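Bin-picking cell, Skamham bench
Notebook, July

09:10. Cell stopped overnight on a joint 6 position limit with the arm over the rear bin. Jogged it clear by hand in T1, no contact. Log says it had done 1,260 cycles since the last clean-down, 40 of them ending in a retry. Most of the retries are in the last part of the run, so something drifted or worked loose during the night.

Checked in this order.

Tool collar: bolts all at the mark, no movement. Witness paint unbroken.

Finger faces: left one has a polished patch where it has been touching the floor of the bin. The pick height is too low, then, at least at that end. Did not change it yet.

Cable bundle: this is the one I don't like. The loop at the wrist had slipped down through its tie and was sitting tighter than when Ojārs Mockus dressed it. With joint 6 turned all the way round it pulled on the small green connectors at the bottom. One of them was not fully home. Pushed it in and it clicked. The gripper closed signal had dropped out 11 times according to the log, and that would fit, but I want to see a clean run before I write it down as the cause.

10:25. Undid the ties from the wrist back to the forearm and dressed everything again. Tan cable on the outside, black bundle inside it, both going over the top and round. Left more slack at the wrist than before. Ran joint 5 and joint 6 to both ends at 10 per cent with a hand on the stop. The loop opens and closes without touching the collar. It does come near the bin wall if the wrist goes low in the far corner with the tool turned away, so I have put a limit on joint 6 in the Memix program for that corner only. Old value is in the comment line.

11:40. Bins. The front one had crept towards the arm, enough to see against my pencil line on the table. Both clamps were on but the left one had hardly any bite left. Took it off, wiped the edge and the jaws, put it back further up and wound it properly. Right-hand clamp is awkward to get at with the arm parked; you have to send it to the service position first. Please do that and don't reach round behind it.

Re-taught the bin frame with the pointer, three corners of the front bin. Z at the left end came out low compared with the old frame, which agrees with the polished finger. Frame saved as number 4, old one kept as 3. If anything looks odd go back to 3 and tell me.

13:15. Test picks on the usual mixed parts from the Winthorpe box. Blue cylinder first as it is the worst one: it rolls, and the fingers only get a good hold if they come down across it. Speed override at 30 per cent.

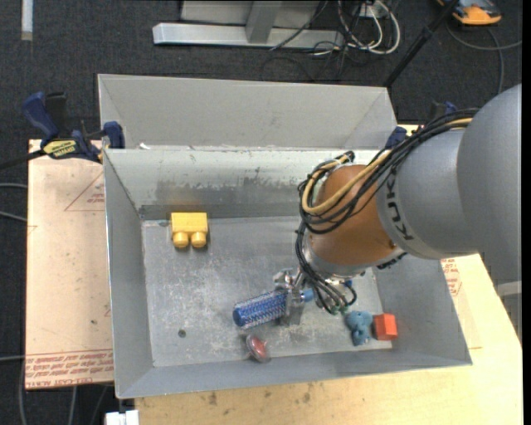 Test picks after re-dressing the cables and clamping the bin again. Blue cylinder in the fingers.

Cylinder still sits at a slight slant in the grip, left end lower. I would like it level but the hold is firm enough to lift. Might be the finger pads, might be the angle of approach. Leaving it for now.

The small toy figure is the other awkward one. Its outline changes a lot depending on which way up it lands, and the planner twice chose a grasp from the side, too near the wall. Raised the wall clearance in the grasp filter. No side grasps in the picks after that, though I only did a short set.

Parts left close to the near wall are reachable with the new frame. They were not with the old one, the arm used to stop short and report a collision.

15:50. Put the override back to the normal figure and let it run through on its own with the guard closed. 763 cycles by the time I wrote this up, no dropped gripper signal, no joint limit. A few retries, all on the cylinder. Bin has not moved against the line.

Still to do:
Proper clip for the cable loop instead of ties. Were has a hinged one in the catalogue that should fit over the tan cable, part 675. Ask Ojārs before ordering, he may have one in the drawer.
New finger pads, both sides together.
Stops screwed to the table for the front bin. The clamps will work loose again sooner or later.
Copy frame 4 and the joint 6 limit to the backup stick. Not done today, the stick is in the other office.

16:30. Left running. If it stops tonight, look at the green connectors first and write down which one before you touch it.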